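Home | Projects | Reports | Partners | Contact
6 min read

Raltum returns cell: progress report to the Christodoulou fund, third period

Prepared by Nermina Pavlović, project lead

1. Status

Work packages one and two are complete. Work package three, small-item sorting on a shared bench, is in progress and runs one month behind the plan. The delay comes from the gripper fingers, which arrived from Nultau with the wrong mounting pattern and had to be reordered. Spending is within budget and no change to the grant total is requested.

The purpose of the project has not changed. Raltum handles customer returns for small retailers. Each return is opened, identified, and placed in a box for restocking or disposal. The placing step is repetitive and accounts for most of the wrist complaints recorded by the returns team. We are moving that step to an arm and leaving identification and condition checks with the staff.

2. Work this period

Bench trials use mixed small goods of the type the team sees daily: toys, pens, and small containers. Items are laid out by hand in no fixed order. The destination is an ordinary carton labeled with a marker, as on the returns floor. We did not buy fixtures or trays, as the floor will not have them.

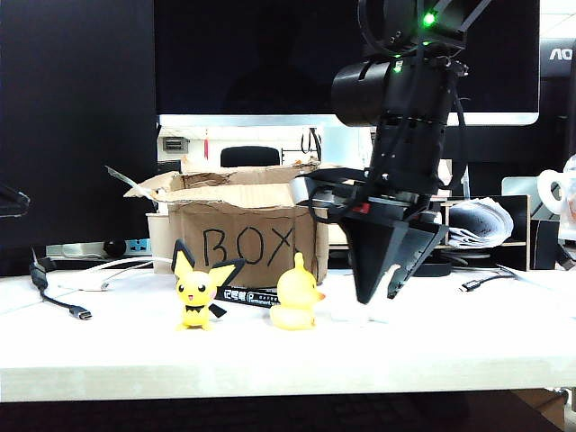
3. Results to date

The arm was run on 547 placing attempts in this period. Of these, 80 needed a person to step in. The main causes, in order of frequency:

- Item rolled when first touched. Pens and markers are the worst case.
- Finger closed on two items lying close together.
- Carton flap in the path of the arm. The planner treats the carton as a fixed shape and does not yet account for flaps that stand at different angles.

The first cause is partly addressed by a slower approach near the table. The second needs better separation in the vision software, and Flultetti has a revised version under test. For the third, we asked the returns team whether flaps could be taped down. They said it would add a step to every carton - we have dropped the idea and will handle it in software.

Figures with small ears, tufts or arms can be gripped in several ways, and the choice of grip affects how they land in the carton. Grip choice is now logged for each attempt.

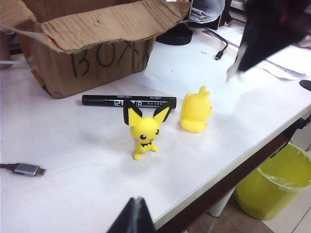

Figure 2. Bench trial, view from the gripper. Pichu figurine and capped marker in front of the carton.

4. Effect on staff

The returns team has 11 people. Of these, 3 have been trained to start, stop, and clear the arm, and each has spent one shift a week on the trial bench. Their normal targets were reduced for those shifts. Team leads asked for this in the first period and it has worked well enough to keep.

Points raised by staff at the Monday review:

- Clearing a fault takes longer than placing the item by hand. On a busy shift people will be tempted to reach in while the arm is live. A stop control within reach of the seated position has been added to the requirements.
- Identification is more tiring when done without a break. Placing used to provide a pause between decisions. We had not planned for this and will test shorter rotations.
- Staff want to know which pay grade applies to arm operation. Human resources has the question and has not replied.

No positions have been removed and none are planned for removal within the grant. Two people asked not to be trained on the arm and remain on manual stations.

5. Risks

The second item above is the main open risk. If rotation does not reduce the load, part of the gain in wrist strain will be offset by fatigue elsewhere. The pay question may also slow training of further operators.

6. Next period

- Complete trials with the revised vision software.
- Add flap position to the planner.
- Run the rotation test with the three trained operators and report strain and fatigue scores separately.
- Agree on the stop control location with the team before the cell moves to the floor in January.

The next payment request will follow under separate cover.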